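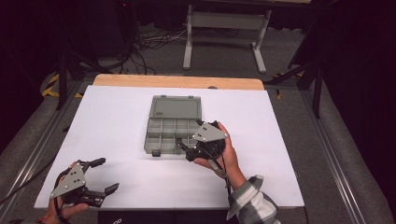

Closing the lid of a compartment box with two hand-held grippers: cable drag and a moving workpiece

Posted in: Home and Shared Workshop Builds
Asked by Natalie Hartley, 2021-06-04
Viewed 794 times

I am a member of the Stolia shared workshop and am responsible for the manipulation bench there. Our current project, which we call Uris, uses a pair of hand-held grippers to record demonstrations of small household tasks. The recordings will later be used to train a two-arm robot that is still under construction. I would be grateful for advice from members who have carried out similar work.

The task in hand concerns a gray plastic organizer box with a hinged lid. The operator begins with the lid fully open and lying flat behind the tray. One gripper is to steady the tray while the other lifts the lid, brings it over the compartments and presses it down until the latch at the front engages. The box is placed near the middle of a white board, which lies flat across our table. Both grippers are of the same design, with a gray triangular plate screwed to the upper face and two black fingers. Each has its own cable.

We have met with two difficulties.

First, the cable on the left gripper pulls. When the left hand reaches in to hold the tray, the operator feels a drag at the back of the gripper, and the fingers turn slightly as they close. The right cable runs down along the wrist and gives far less trouble. We do not at present have a wireless version available.

Second, the tray slides on the board as the lid comes over. The lid is light but wide, and by the time it is upright the box has often moved a short distance toward the operator. The operator corrects for this without thinking, and the correction then becomes part of the recording. I am concerned that the robot will learn to make the same correction when it is not required.

The aluminum rails on either side of the table are 1830 mm long and are not available for fixing the box, as they are reserved for the arm carriage. The recording software is Zuten, set to 30 frames per second. The finger pads are the ones supplied by Rudd and have not been altered.

I should be glad to know whether others would fix the box to the board, and how the cable on the left side might best be managed.

Natalie Hartley

Zuzanna Bielecka
Accepted by the poster

Thank you for the clear account. I supervised a comparable build for two years and encountered both of these matters.

With regard to the cable, I recommend that both sides be arranged in the same way. At present, one cable follows the wrist and the other trails off over the left side of the board, so the two hands are working under different loads. Please try the following.

1. Hold the left gripper in its normal working position and lead the cable back along the forearm. Secure it with a soft strap just behind the wrist and a second strap below the elbow.

2. Leave a loose loop between the gripper and the first strap. The loop should be large enough for the wrist to bend fully in each direction without the cable becoming tight.

3. From the elbow, take the cable down behind the operator and back to the computer. It should not pass over the edge of the board at any point, as the edge will catch it.

4. Ask the operator to open and close the fingers with the arm fully extended toward the far side of the table. If any pull can be felt, lengthen the loop.

Sleeves deserve a word as well. A strap placed over a loose shirt will travel with the fabric. We asked our operators to put the straps on over a close-fitting cuff.

With regard to the box, I would not fix it permanently. A box that is bolted down will produce tidy recordings, but the finished robot will meet boxes that are free to move, and the left arm will have had no reason to hold anything. A thin, high-grip mat under the tray is sufficient in most cases. Choose one in white or another plain pale color, so that the background does not change greatly between your earlier and later sessions. If you already have recordings that you wish to keep, label the two sets separately.

I would also review the order of the movements. Have the left gripper settled against the tray before the right gripper goes to the lid. Many operators start both hands together, and the tray is then pushed before it is held. A short pause of half a second is acceptable and may be trimmed later.

Farzana Sial

I agree with the mat. My own experience with the supplied pads is that they are adequate for thick edges and poor on thin lids. Our group added a layer of silicone tape to the inside of each pad. It must be replaced regularly – dust from the workshop settles on it and the grip is reduced. The camera calibration was not affected, but you should recheck the fully closed position of the fingers, because the tape alters it.

I would add that a translucent lid can be difficult for a depth sensor. If Uris relies on depth, please examine a few recordings closely before you collect a large number. Ours contained gaps wherever the lid was upright. Side lighting improved the matter to some degree and did not cure it.

Ruby-Lee Doolan

Use double-sided tape under the box. It works well and costs very little.

Comments on this page

Natalie Hartley: My thanks to all. The straps have been fitted and the left side is much improved. We are using a white mat and have asked operators to hold the tray first. The tray now moves only when the latch is pressed, and then only a little.

Zuzanna Bielecka: That is a good result. For the latch, have the left gripper bear downward on the corner of the tray nearest to it instead of pinching the side wall.

Sheila Mottram: May I ask whether the compartments are to be filled in later sessions? An empty tray and a full one behave quite differently, and the added weight may remove the need for the mat.

Natalie Hartley: They will be. Sorting small parts into the cells is planned for November, once the arm carriage is running on the rails. I shall open a separate thread at that time.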